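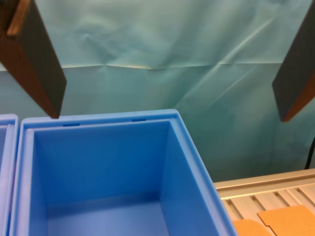
August, 7:40 in the morning, coffee going cold on the windowsill

OK, blue totes. I said I'd write down what we decided and then of course I didn't, so now it's a new day and I'm doing it from memory plus the back of an envelope. Kazimír, if I've got any of it wrong, scribble in the margin, you always do anyway.

We're going with the big blue ones for all the returns. The old cardboard is finished. I pulled out the last of the boxes yesterday afternoon and two of them let go at the bottom before I even got to the door (hinges everywhere, I was finding screws under the radiator until five). The blue bins have a proper thick rounded rim you can get your fingers under, and a flat floor, so the small stuff doesn't all slide into one corner the way it did in the gray baskets from Turcotte. I really like them! The walls slope in toward the bottom, so you lose a bit of room down there, but they'll nest when they're empty and that's worth it to me.

Things to remember about the slots. There are two little rectangular slots molded into the back rim, darker blue, easy to miss. Annick's idea is to hang the label cards off those instead of taping them to the side. I tried a zip tie through one and it was fiddly but it held. Then I tried one of the bent wire hooks from the Castau drawer and that was much quicker, only it rattles. Going to try the hook with a scrap of felt. So, rule for now: slots face you when the bin is on the shelf, card hangs from the left slot, leave the right one free until we think of something clever for it.

Tape. Please no more tape on the bins. I spent most of an hour with a plastic scraper and warm soapy water getting a strip of the brown stuff off the first one, and there's still a gummy patch if you run your thumb over it. Orange oil might do it. Don't use the acetone, I don't know what kind of plastic this is and I'd rather not find out that way.

Sorting. Current plan, subject to Annick changing her mind:

Bin A - anything from the Ondale job that came back unopened
Bin B - Ondale, opened but complete
Bin C - loose hardware, any job
Bin D - trim offcuts longer than a hand
Bin E - "ask Kazimír"

Bin E is going to fill up first, I can tell you that right now. Let's agree to go through it at the end of each week or it'll turn into the old cupboard again.

Before anything goes in, look inside and wipe it out. Sawdust clings to the inside walls worse than I expected, and it all ends up on the felt pads if you don't. A damp rag around the inside, then a dry one, then load. I've hung two rags by the sink for this and they are NOT for mugs.

Weight. I loaded one right up with brackets to see what would happen and could barely shift it off the floor, which was silly of me. Weighed it on the parcel scale: 22 kilos. The bin was fine, no bowing in the rim that I could see, but my back had opinions. Let's keep the hardware bins half full and put them on the bottom shelf. Offcuts can go higher.

Shelf clearance is tight on the left-hand rack. With a bin on the second shelf I've got 7 cm between the rim and the shelf above, so you can get a hand in but you can't really see what you're grabbing. Moving the shelf up one hole would fix it, but then the paint tins don't fit on top. Kazimír thinks we should just move the paint to Pundov's old rack by the back door. I'm fine with that as long as somebody else carries it, ha.

Inventory number from Annick's spreadsheet, so I stop asking her: 591 pieces logged as returned so far, and she reckons there are still a couple of deliveries to come. I haven't checked it against the paper slips. The slips are in the biscuit tin.

Still to do:
felt on the wire hooks
orange oil (ask Annick, she had some at home)
shelf up one hole, paint out
write the cards in marker this time, the ballpoint rubs off
ask Ondale if they want the opened packs back or if we keep them

Kazimír's going past the hardware place at lunch, so I've given him the list for marker pens and more hooks. Coffee's stone cold now. Starting on Bin C.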